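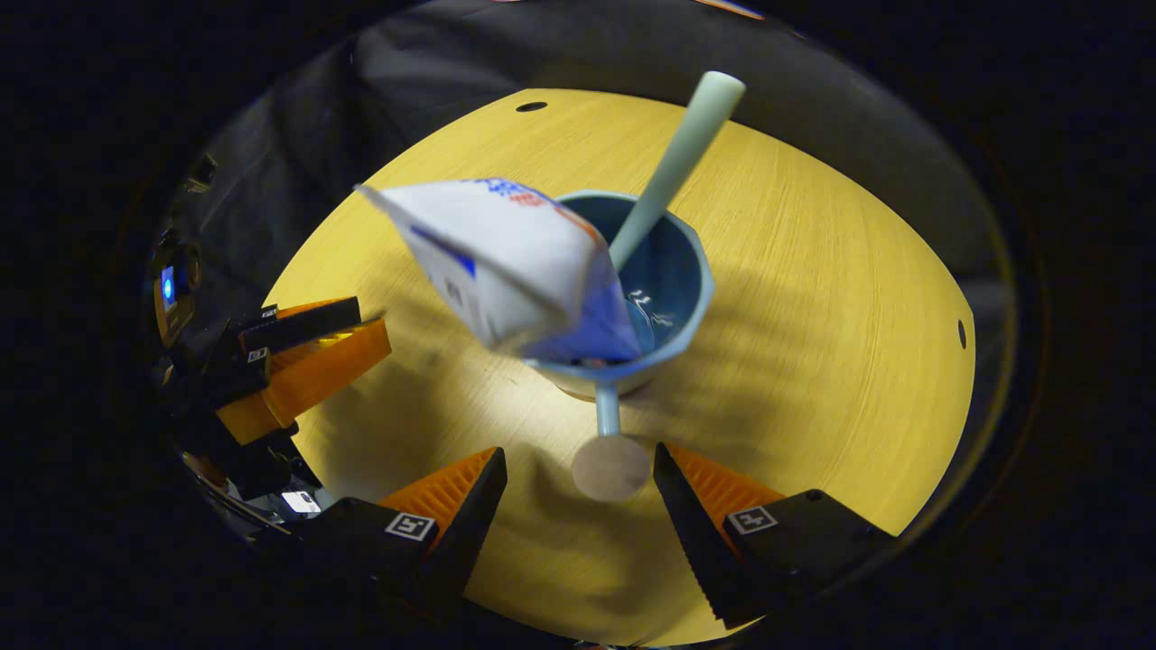 Blue cup and paper packet on the round table

I'd been meaning to get out to the Plulldale retreat house open day for years, and in June I finally did it. Left home before the kids were up, thermos between my knees, and still managed to miss the turnoff and end up in the car park of the Favetti nursery, where a very patient bloke selling lemon trees pointed me back up the hill.

The house belonged to the Hovine sisters until they got too few to run it, and these days a little trust looks after it. It sits on 500 acres, most of it scrub and paddock, and I reckon you could walk all morning without meeting another soul. I didn't get that far - the tour started with morning tea and I'm not made of stone.

We saw the bedrooms first. Single bed, desk, lamp, a hook on the door. I've stayed in retreat houses with ensuites and heated towel rails and I know which sort I sleep better in, although the shared bathroom is a decent hike down a cold corridor, so pack slippers. The chapel has been opened up since the old photos on their website. The pews are gone and there's a loose circle of chairs with the altar off to one side, which a couple of the older visitors grumbled about. I liked it. You can hear the magpies through the side windows, and when our guide asked us to sit in silence for a bit it went on longer than I expected and I was sorry when she got up.

The library was my favourite (no surprise to anyone who's seen my spare room). 3,598 books according to the card by the door, and they still lend on an honour system with a pencil and an exercise book. Plenty of Merton, plenty of Julian of Norwich, and a whole shelf on prayer and gardening that I could have moved in beside.

After lunch I walked the Rajan track, which loops down to the creek with stopping places for the Stations of the Cross. It's steeper than the brochure lets on! I prayed mostly for my knees. Somewhere past the sixth station I gave up on the leaflet and just walked, and that was the best half hour of the day.

They run silent weekends of 2 nights, plus a longer guided retreat in spring. I've put my name down for a weekend - there's a waiting list, so ring early if you're keen. Bring a torch and a proper coat.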